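Petites parties entre amis : vos mises au poker ?

hnseir
Bonsoir à tous. On monte une partie mensuelle chez moi, entre collègues, tous débutants sauf un (devinez qui propose d'augmenter la cave). Vous jouez à combien ? Et vous faites payer les recaves ?

Nizar_N
Cave à 4 euros, une seule recave, et au lit à minuit. En dix ans j'ai perdu 137 euros, soit moins que ma belle-sœur en un après-midi au casino de Lillach.

vesska762
4 euros, autant jouer des haricots. À ce prix tout le monde paie pour voir, plus personne ne se couche et le bluff disparaît. Ce n'est plus du poker, c'est du loto avec des chips.

Nizar_N
Les haricots, on a essayé. Quelqu'un trichait.

s.atallah
Pas d'accord avec vesska. Des débutants, ça se couche très bien à 4 euros si le nombre de recaves est limité. Chez nous le vrai problème, c'était la table : les jetons glissaient, les cartes se retournaient toutes seules. On a fini par mettre un tissu épais et la paix est revenue.
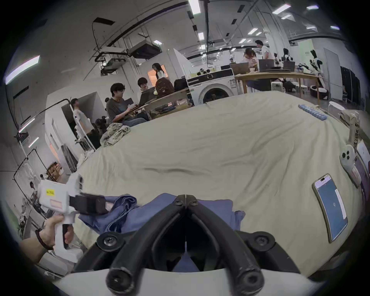 Le drap crème sur la table, tel quel.

Un drap simple va très bien si on glisse une couverture dessous. Le tapis vert du commerce attendra que quelqu'un gagne.

vesska762
Il y a des plis. Bon courage pour distribuer là-dessus.

s.atallah
Relis la légende — le mot « avant » y figure.

hnseir
Merci, je note le drap. Et pour les jetons ? J'ai trouvé une mallette Plomness d'occasion, le vendeur jure qu'elle est complète.

Nizar_N
Compte les rouges. Il manque toujours des rouges.

vesska762
Prends-la. Et mets la cave à 10, tu me remercieras en juillet.

hnseir
Va pour 4 euros. Le collègue boude déjà.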